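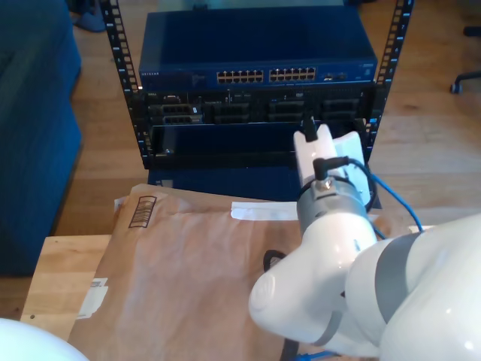
When do you let the arm near the rack with a person in reach? Only at reduced speed, with one hand on the stop, and never while someone's fingers are in a bay.

Home Diary Older Newer Tags

24th December. Short one, train at 3. Reread the Zevik rules over coffee. Idun Torvik wants them down to one page, I agree, at 35 lines people skip to the end. Keeping: cables clear of the joints before any move. Tools and packaging off the table, I'm bad at this one. Log every stop, even the silly ones. Dropping the bit about badges.

Still arguing over who signs off a new gripper. Plestitz says two people, I say one plus a writen test. Leave it til after the break.

Must send Idun the speed table. And buy bread.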